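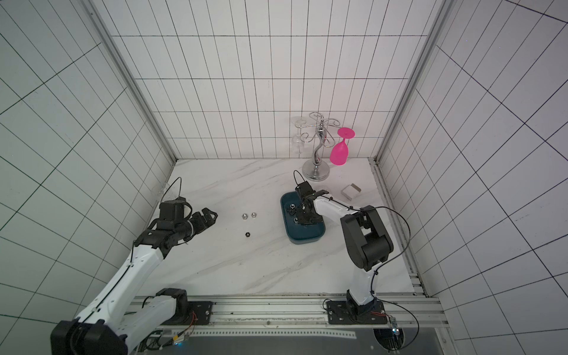 *Deux bras robotisés, un bac d'écrous hexagonaux et un porte-verres sur un plateau à motif marbré.*

# Dossier Rieger : « Un compte clos laisse autant de traces qu'un compte ouvert »

Le tribunal de Busilton a condamné Rieger en octobre pour escroquerie en bande organisée et blanchiment. Reste le volet patrimonial. Ha-rang Do, juriste spécialisée dans le recouvrement d'avoirs, représente les parties civiles depuis l'ouverture de l'information judiciaire. Elle a accepté de détailler la méthode suivie, à l'exclusion des points encore soumis à la cour d'appel.

La procédure porte sur 31 comptes, dont 29 étaient déjà clos au moment des premières réquisitions. Ha-rang Do n'y voit pas un obstacle majeur. « Un compte clos laisse autant de traces qu'un compte ouvert. La banque conserve les relevés et la convention d'ouverture pendant la durée légale. Il faut demander dans les délais et demander la bonne pièce. »

La bonne pièce, dans cette affaire, a été l'ordre de virement d'origine. Les relevés n'indiquaient qu'un libellé tronqué à côté du montant. Les ordres, eux, portaient le motif complet et l'identifiant de l'utilisateur qui les avait saisis. « Le même identifiant revient sur des comptes ouverts au nom de quatre titulaires différents. À partir de là, la question de la libre disposition se pose en d'autres termes. »

La notion est centrale. Pour saisir un bien qui n'appartient pas juridiquement au condamné, l'accusation doit établir qu'il en avait la maîtrise économique. La défense soutenait que les quatre titulaires géraient leurs fonds eux-mêmes. Deux ont produit des contrats de prêt. « Des contrats sans échéancier, sans intérêts et sans aucun remboursement. Le tribunal les a écartés comme dépourvus de cause réelle. Je ne commente pas davantage, l'un des deux a fait appel. »

Les montants unitaires étaient faibles. Les versements prélevés sur les victimes se situaient à 900 euros, puis étaient regroupés par tranches de 4000 euros avant de partir vers Jukstead, société de gestion immatriculée à Jundness. Interrogée sur le choix de ces valeurs, Ha-rang Do reste prudente. « Le jugement constate la régularité des tranches. Il ne se prononce pas sur l'intention, et le dossier ne contient aucune pièce qui l'explique. »

Dae-han Oh, analyste financier désigné comme expert, a établi le tableau des flux versé au dossier. Présent pour la seconde moitié de l'entretien, il précise le traitement des fonds mélangés. « Jukstead avait aussi une activité réelle, avec des loyers encaissés et des charges payées. Quand les sommes licites et illicites passent par un même compte, il faut une règle d'imputation et il faut s'y tenir du début à la fin. J'ai retenu l'imputation proportionnelle, opération par opération. »

La défense demandait la méthode inverse, qui impute les dépenses en priorité sur les fonds illicites et réduit d'autant le solde confiscable. L'expert a chiffré les deux hypothèses dans une annexe. « Le tribunal a pu comparer. Je n'ai pas à dire laquelle est juste en droit. Mon rapport indique laquelle est compatible avec les écritures, compte par compte. »

Sur l'immobilier, la situation est moins avancée. Un entrepôt situé à Jundness fait l'objet d'une saisie pénale, mais un créancier hypothécaire inscrit avant les faits revendique son rang. « S'il est de bonne foi, il passe devant », rappelle Ha-rang Do. « La confiscation transfère le bien avec ses charges. Les parties civiles ont tendance à additionner les valeurs brutes, et je passe une partie de mes rendez-vous à retrancher. »

L'indemnisation suivra un circuit distinct. Les victimes doivent d'abord disposer d'une décision définitive sur les dommages et intérêts, puis saisir l'organisme gestionnaire des avoirs dans le délai prévu. Celles qui n'étaient pas constituées à l'audience gardent la voie civile, sans accès direct aux sommes confisquées.

Aucune date d'audience n'est fixée en appel. Les conclusions de Jukstead sur la propriété de l'entrepôt n'avaient pas été déposées au moment de l'entretien.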